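Wer einen Zweiarmplatz nur nach dem Preis der Arme budgetiert, plant an den Kosten vorbei
Meinung, von Chanida Phromma

In den meisten Investitionsanträgen, die ich lese, steht der Arm in der ersten Zeile und bekommt eine eigene Begründung. Der Rest läuft unter Zubehör. Ich halte diese Gliederung für falsch. Ein Manipulator ist ein Katalogteil mit Lieferzeit und Datenblatt. Die Umgebung, in der er greift, muss konstruiert, gerüstet und gewartet werden, und dafür fehlt im Antrag fast immer eine Kostenstelle.

Das Projekt Skarnum taugt als Maßstab, weil seine Aufgabe so unscheinbar ist: Schachfiguren zwischen Brett und Fächerschale. Kleine Teile mit rundem Fuß, zum Teil schwarz auf schwarzem Feld, dicht nebeneinander. Wer Sortier- oder Kommissionieraufgaben plant, findet darin die meisten seiner späteren Schwierigkeiten wieder.
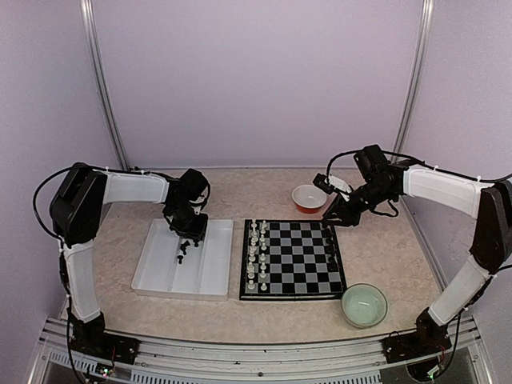
Welcher Anteil des Budgets sollte für die Peripherie reserviert werden?
Mindestens 30 Prozent der Gesamtsumme, getrennt ausgewiesen und nicht mit der Position für die Arme verrechenbar.

Für den Standort Witville lag ein Angebot von Drikport vor, in dem Profilrahmen, Seitenwände, Kabelführung und Kamerahalter mit zusammen 3576 Euro angesetzt waren. Der Einkauf strich die Position zunächst als verhandelbar. Verhandelbar ist daran wenig. Ein Rahmen, der unter Last nachgibt, verschiebt die Basis beider Arme gegeneinander, und jede Kalibrierung ist danach neu zu fahren. Ein Kabel, das am Ellbogen scheuert, fällt früher aus als der Antrieb daneben.

Unterschätzt werden außerdem die Greiferfinger. Sie sind Verschleißteile und gehören in das Betriebsbudget. Ich empfehle 3 Fingersätze je Arm ab Inbetriebnahme und eine feste Prüfung nach 30 Betriebstagen. Tanasarn, der zweite Bieter, wollte die Finger nur im Paket mit dem Handgelenk liefern. Im Stückpreis sieht das günstig aus, über die Nutzungsdauer ist es die teurere Variante.

Für die Kamera am Handgelenk gilt Ähnliches. Ihr Blickfeld wird zu einem guten Teil vom eigenen Finger verdeckt, und bei schneller Bewegung verwischt er. Das ist bei der Auswahl von Sensor und Belichtungszeit einzuplanen, ebenso Beleuchtung von oben mit ausreichender Reserve.
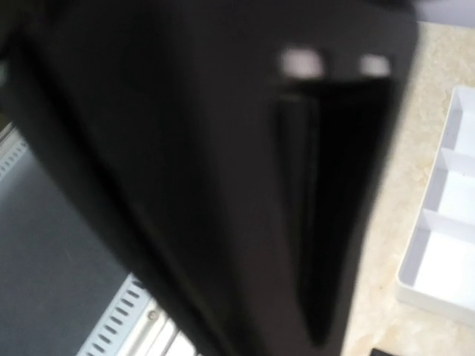
Greiferfinger in Bewegung, rechts die Fächerschale.

Mein Vorschlag für den nächsten Haushalt ist eine Umkehrung der Reihenfolge. Zuerst werden Arbeitsfläche, Rahmen, Behälter und Licht spezifiziert, danach die Finger, zuletzt der Arm. Anträge ohne diese Aufstellung sollten zurückgehen, auch wenn der Lieferant mit einer Preisbindung bis Ende Juli drängt.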